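4.3 Recording a folding run for the grasp-point study

Use this section once both arms are homed and the wrist and head views are live in the Skaltmont recorder. Lay the garments on the padded surface and open a new run.

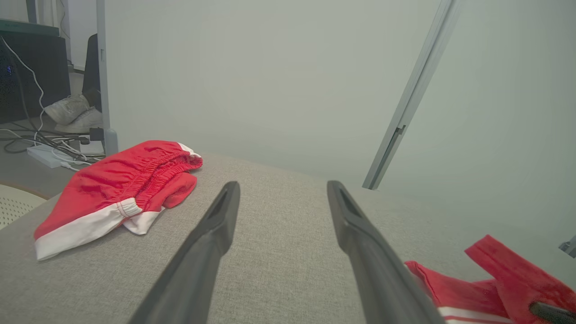
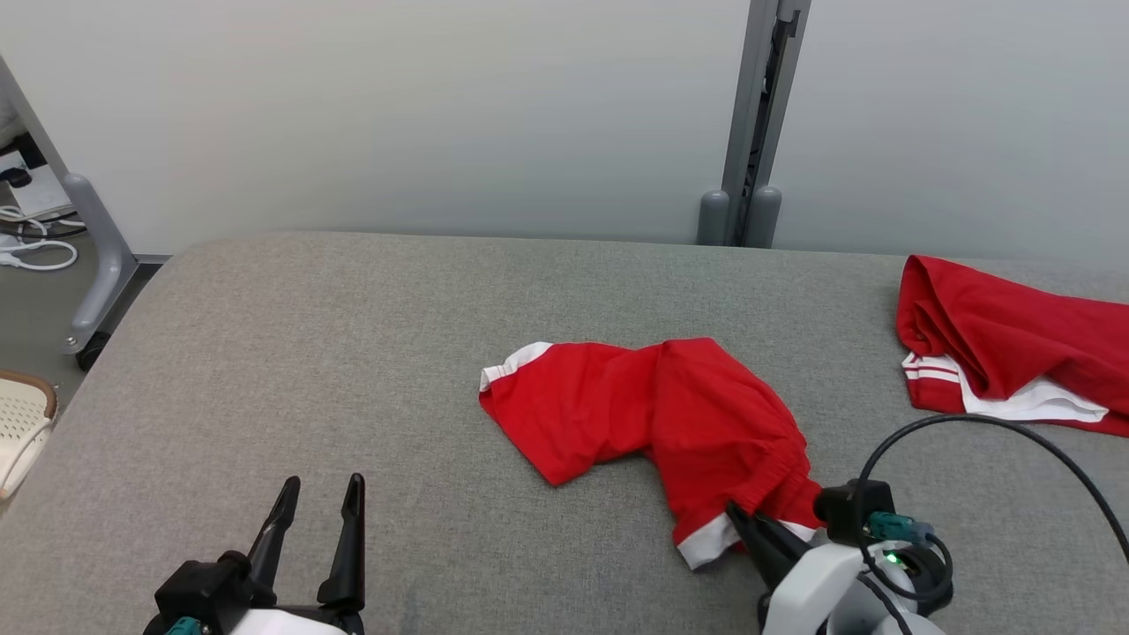
Wrist view first, then head view, with red and white garments on the gray surface.

1. Enter the garment code and your initials. Tayla McKinnon keeps the code list.

2. Crumple the garment by hand and drop it near the middle of the surface. Do not smooth it out.

3. Select "Edge first" or "Waist first". The run sheet gives the order - do not swap conditions within a block.

4. Press Start and guide the first grasp. Keep the other gripper open until the prompt appears.

5. Mark the run as Pass, Slip or Miss. Slip means the cloth left the fingers before the lift ended.

Note: A block is 360 runs. Blocks closed early stay in the data set, as in December, when one ended at 257.

Caution: Keep hands off the surface while the arms are powered. Press Hold before you reset a garment.

6. After the last run, export the log and send the block number to Naheed Arain.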